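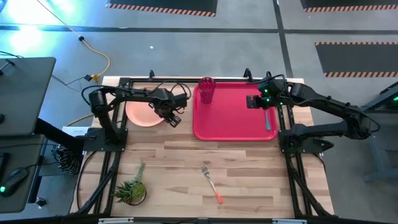 Can I use these recipes in my own project without asking first?

Go right ahead. Everything in the set is free to copy, change and reprint, and all I ask is that you mention the Hendville Supper Recipes somewhere in your notes so other folks can find their way back to it.

Hendville Supper Recipes, version 2
Last updated Tuesday, March 14, 2023

What's in here

Welcome, and thank you for stopping by! This is a collection of 427 home recipes typed up from 21 spiral-bound cookbooks that were put together in and near Hendville over the years, mostly for church suppers and school fundraisers (and one for a bowling league, which has the best bean dishes of the lot). Each recipe is a row in recipes.csv, and the original spelling is kept wherever I could read it. If a card said "oleo," the row says "oleo."

The columns

There are 8 columns in the main file:

recipe_id – a short code, never reused, even when a recipe gets pulled
title – as printed, capital letters and all
book_id – matches the list in books.csv
course – my own label, so please argue with me if you think a gelatin salad is a dessert
ingredients – one long text field with semicolons between items
method – the directions, line breaks removed
serves – left blank when the book didn't say, and the books very often didn't say
notes – anything odd, like a smudged amount or a missing oven temperature

How it was typed up

I typed every page by hand in the evenings, then went back over each book a second time with the pages in reverse order, because my eyes get lazy when they know what's coming. Fractions are written out with a slash (1/2, 3/4). Can sizes are left the way the cook wrote them, so you'll run into "a tall can of milk" and "one box pudding, the small kind" more than you might like. I thought about converting those and decided I'd only be guessing.

Names of the people who sent in recipes are left out of the files. A few titles had a first name in them, and I trimmed those too.

Things to watch for

Casseroles and bars are very heavily represented, and fish hardly shows up at all. Please don't treat this as a picture of what people ate on an ordinary weeknight – these are the dishes they were proud enough to print. Some of the canning directions are old and shouldn't be followed as safety advice. They carry the word "canning" in the notes column so you can filter them out.

Changes since version 1

Fixed the shifted rows in the pickle section
Merged duplicate book entries in books.csv
Put back the rhubarb crisp, with my apologies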